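Tendside Forums > House and Home > Moving and Storage

Take the couch to Hobart, or sell it and buy again there?

Started by nhung_t, Jul 3, 2023

nhung_t
Good evening to everyone. I have read this section for several weeks and now I must ask my own question. My husband and I are moving from Adelaide to Hobart at the end of July for his work. We go from a house to a 2 bedroom unit on the upper floor of an old building. We have a removalist already, a small family firm, and they are fair with us. But they charge by volume on the shared truck, and they told me the couch alone adds $300 to the quote.

The couch is a Sindard three seater with fabric cover. We bought it new when we first rented together. I am fond of it and the seats are still firm. My husband says sell it, sleep one week on the air mattress and sit on the floor, and buy a second-hand one in Hobart. I say we will spend the same money and get somebody else's couch with somebody else's cat.

Has anyone done this crossing with a big couch? Was it worth it?
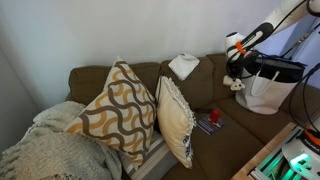
Our couch, with my favourite pillow

The landlord there sent me the measure of the stairs. Between the wall and the rail it is 70 cm, with one turn. I think this is enough, but I am not experienced.

Regards,
Nhung

BassStraitBev
Welcome Nhung. We did Melbourne to Launceston with the lot and I'd take it again every time. Second-hand in Tassie is fine if you have a ute and weekends to spare, but you'll have neither in your first month. Everything half decent is gone within the hour, and the rest is at the end of somebody's dirt road.

$300 for a couch you already like is cheap.

paddock_phil
Going to disagree with Bev. $300 is what they quote you. Then there's the cover or wrap, then there's the stair fee at the other end, which half these firms forget to mention until the bloke is standing on your footpath. Ask them in writing whether upstairs delivery is included. I paid extra for stairs AND extra for "long carry", and the long carry was from the kerb to the gate.

Sell it. Fabric three seaters move quickly in winter when people are indoors looking at their old ones.

nhung_t
Thank you both. Phil, I did not know about the stair fee. I wrote to them this morning and will report the answer.

About the wrap – they offer a plastic sofa bag, or I can bring my own blankets. Which is better for a fabric couch?

moth_and_rust
Blankets first, then plastic over the blankets, and don't tape anything straight onto the fabric. Don't seal it completely airtight either. A shared load can sit in a depot for days, and if the fabric goes in even a bit damp you'll smell it for a year. So no shampooing the week before. If you want to clean it, do it now and give it plenty of time with the windows open.

Phil, the stair thing is a proper warning, but plenty of firms include one flight. Mine did.

paddock_phil
Then you had a better firm than me.

kettleon
Measure the couch on the diagonal depth, Nhung, not just the back. Stand at the end of it, put a straight broom handle from the top of the back to the front bottom edge, and measure square from that line out to the far corner. That's the number that has to get past the rail. Also find out if the feet unscrew. Ours did and none of us knew until the removalist rolled it over.

The length only matters at the turn. People forget the ceiling height there. You usually stand it up on end to get around, and if there's a low ceiling or a light fitting, you're stuck.

nhung_t
Kettleon, thank you, this is very clear. I did it with the broom. The way you describe I get a little more than 60, with the feet still on. The feet do unscrew. So there is space for the couch but perhaps not for the fingers of the person who carries it.

I have asked the landlord about the ceiling at the turn. He is a patient man. 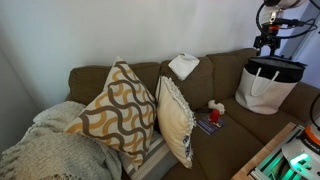

Photo: Nhung Trịnh

Another thing I am thinking about is pillows and throws. In the quote they count soft things by the box. Do people pack these inside vacuum bags? My mother says the vacuum bag destroys a knitted blanket.

BassStraitBev
Your mother is right about chunky knits, they come out flat and sulky. Vacuum bags for doonas and spare pillows only. Knits and throws I use as packing around lamps and the good bowls. You have to protect those with something anyway.

moth_and_rust
Seconding Bev on throws as padding. And if your cushion covers zip off, wash them once you get there and not before, they'll pick up dust on the way no matter what you do.

vi_admin
Moderator note: I removed a post from a new account which was advertising a furniture auction. Please read the rules before you post links. Nhung, your thread is fine. – Vi

tinroof
I'll take the third position and annoy everyone. Sell the big one, don't buy second-hand, and live with two armchairs. An upstairs unit with an old staircase is never the last place you'll live. You'll be carrying that couch down again in a year or so, swearing. Armchairs go anywhere.

BassStraitBev
And where does one have a nap, tinroof?

tinroof
In bed, like a Christian.

kettleon
A three seater in a small living room can work if it's the only big thing in there. What ruins it is the couch plus the coffee table plus the TV unit from the old house. Get the floor plan and cut the couch out of newspaper at full size, lay it on the floor where you are now and mark the walls of the new room with string. Takes an evening. You will know straight away.

nhung_t
I have made the newspaper couch. It fits under the window if we leave the bookcase behind, and the bookcase is only chipboard from my student time, so I will not cry for it.

The removalist has also replied. One flight of stairs is included, in writing. If it must be lifted over a balcony it is a separate price, but we do not have a balcony, so this is a short discussion.

paddock_phil
Fair enough. In writing is the bit that matters. Keep the email on your phone, and print it as well for when the phone's flat.

Insurance? The standard cover on a shared load is often for total loss only. A ripped arm isn't total loss. I was with Keltel for mine and the excess was more than the chair was worth, so read that line before you tick the box.

nhung_t
I have read it now and Phil is correct, a tear is not covered on the basic one. I will take the basic one anyway and wrap very well. I keep the pillows on it until the last day, my husband thinks this is silly.

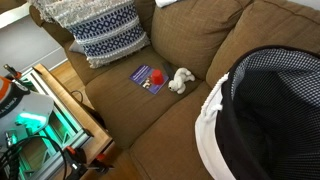 Update: what we decided

We take the couch. I write the reasons in case another person searches for this later.

The price of a similar couch in Hobart was not much lower than our moving cost, and we would need to hire a van to fetch it. The feet come off. The landlord measured at the turn and the ceiling is high there, it is an old building and they were generous with height if not with width. My husband has accepted it, with the condition that the bookcase really goes and does not return as "just a small shelf".

I follow the advice of moth_and_rust: blankets, then plastic, no tape on the fabric, a small opening for air. The knitted throw will go around the lamps.

BassStraitBev
Good call. Put the feet and their screws in a sandwich bag and carry it in your handbag. Not in a box!

tinroof
I'll be waiting for the thread next year when you have to get it down again.

kettleon
Let us know how the turn goes. And put a bit of cardboard over the rail where the bottom edge will rub, landlords notice rails.

nhung_t
The screws are in my handbag already. Cardboard I will ask from the bottle shop tomorrow. Thank you again, all of you, also tinroof.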